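Collecting Demonstrations in Simulation for a Table-Clearing Arm
Final project report, robot learning course

I spent most of the term teaching a simulated robot arm to pick up dishes and put them somewhere sensible, and by far the biggest chunk of that time went into gathering the examples it learns from. So that's what this report is mostly about. The training part is in here too, but it's short, and you'll see why. 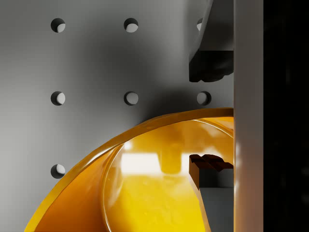
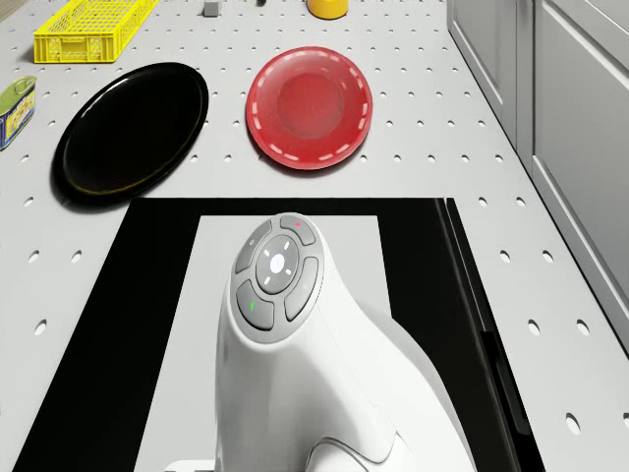 Up close at the gripper, and the wider view over the table.

Submitted by: F. Mac Giolla
Robot Learning, project option B
Stendville, July

1. What I set out to do

The original plan (you can read it in my proposal, please be kind) was to compare two learning methods on a table-clearing task. I figured I'd collect a pile of demonstrations in the first couple of weeks and then get on with the interesting stuff. I had a simulator, I had a controller, I had a free evening. How hard could it be?

Well. After my first evening I had a folder of recordings in which the arm wandered over to a plate, hovered, shoved the plate sideways, hovered some more, and eventually knocked something over. A policy trained on those would have learned to hover and shove. So I rewrote the question, with my instructor's okay, into something smaller: how much does it matter how the demonstrations are collected, if the number of them stays fixed?

2. Setup

Everything ran in Genness, the simulation package we have on the lab machines. The world is a gray table with a grid of holes in it, some white cabinets along one side, and a bunch of household things I could put down wherever I wanted. I used plates, a big black oval tray, a can, a yellow crate and a few smaller bits. The arm stands at one side of the table and everything is laid out ahead of it.

I recorded two camera views for every demonstration. One is mounted at the gripper and moves with it, so you get the fingers and whatever they're near, very large. The other looks out over the table from the robot's side. I also saved the joint positions, the gripper opening and my commands, all on the same clock. (The same clock part cost me a whole weekend. More in section 5.)

I drove the arm myself with a handheld controller. Each demonstration began from the same home pose and ended when I pressed a button to say I was done. If I dropped something or got stuck I pressed a different button and the recording went into a reject folder. I kept the rejects, which I was glad of later.

3. How I collected

I did two full rounds. In both of them I collected 57 demonstrations that I was happy to keep, and the task was always the same: pick up one dish and set it in the target spot.

Round one was "just do it." I moved objects by hand between recordings when I felt like it, grabbed the dish from whichever side seemed easy and didn't think about style. I honestly thought this would give me nice natural variety!

It didn't, really. When I went back and plotted where the dish had been at the start of each recording, almost everything sat in one comfortable patch in the middle of the table. The grasps were the opposite, all over the place: from the left, from the right, top down, one where I sort of scooped. So the data was narrow where I wanted it wide and messy where I wanted it tidy.

For round two I wrote myself some rules and taped them next to the monitor:

Start positions come from the script. No nudging afterward.
Always approach from above and line up before going down.
Close the fingers on the rim and wait a beat before lifting.
No stopping in mid-air to think. If you have to think, reject it and start over.
Take a break after 20 recordings, even if it's going great.

The start positions came from a little script that divided the reachable part of the table into 14 regions and cycled through them. A few of those regions are awful. The ones near the cabinets in particular made me twist the wrist in a way that never felt good, and I'd have skipped every one of them if it had been up to me, so the script earned its keep there.

The rule about not stopping was the hardest to follow. When you're driving with a controller you pause all the time without noticing. You get to just above the rim, you let go of the stick for a second, you check the other view, then you carry on. In the recording that turns into a stretch of frames that look almost identical, where the correct action is "do nothing," followed by one where the correct action is "go down," and there's nothing in the picture to tell them apart.

4. Grasping things with rims

I want to give this its own section because it ate so much of my time.

Picking up a dish by the rim means getting one finger inside and the other outside, and then closing without tipping the whole thing. From the table view you can't judge this at all. The dish is small, the fingers are smaller, and half the time the arm is in the way. From the gripper view you can judge it beautifully, right up until the rim fills most of the picture and you lose all sense of where the rest of the table went. I ended up flicking my eyes back and forth: table view to get over there, gripper view for the last bit.

The shiny materials were a headache too. The render gives glossy plastic bright reflections. In my first small training runs the policy did noticeably worse on the glossy dishes than on a plain matte test dish I'd made. I can't prove the reflections were the cause. What I did was vary the light position a bit between recordings in round two, and the gap got smaller, but I'd changed other things by then as well, so please take that as a hunch.

One trick I stumbled on: the holes in the table are really handy for the person driving. They're evenly spaced, so in the gripper view you can use them to tell how far you've drifted while lining up. I was basically counting on them by the end without thinking about it. I do wonder whether the policy leans on them too, and I'd love to see what happens on a plain tabletop.

5. Things that went wrong

The clock. For the whole first attempt at round one, the gripper view was being saved slightly later than the joint data. Everything looked fine when I played it back, because who notices a delay that small? The policy noticed. It closed its fingers too early on every attempt, very consistently, and I spent days blaming the network. I threw those recordings out and did the round over, and the 57 I'm counting for round one are all from the redo.

The full disk. Uncompressed images from two cameras add up quickly. I lost an evening's work when the drive filled and the recorder kept cheerfully running without writing anything. There's a check for free space now, before each recording.

Me. I got sloppy when I was tired. I can see it in the rejects, which bunch up late in the long sessions. That's where the break rule came from, and I wish I'd had it from the start.

6. Training and results

For training I used Flarnolar, the imitation learning code we were given in class, with the settings left alone. I trained one policy on each round and ran both on the same set of start positions, none of them used in collection.

The round two policy was clearly better, and you could see it without any statistics. It went over to the dish, lined up, went down and closed. When it failed, it mostly failed at the rim, with a finger landing on top of the edge. The round one policy would often get close and then dither, swinging a little left and a little right as if it couldn't decide which of my many grasps to copy. Near the edges of the table it was pretty much lost.

I'm leaving out a success table on purpose. I had one training run per round, and a neat percentage would make this look a lot more solid than it is. The videos of all the test attempts are in the project folder if you want to judge for yourself.

I also changed two things at once between rounds – where the dishes started and how I drove – so I can't say how much each of them helped. A third round with scripted positions and my old sloppy driving would have sorted that out. I ran out of term.

7. If you're picking this up next year

Plot your start positions after the first evening, while there's still time to be embarrassed in private. Check your clocks by recording something sudden, like snapping the gripper shut, and stepping through it frame by frame in both views. Keep your rejects and write down why you rejected them (I only started doing this halfway through and half my notes just say "bad").

The recorder, the placement script and both sets of demonstrations are on the course drive under my name. The placement script expects the table to be at its default height, and it'll put dishes under the floor if you change that.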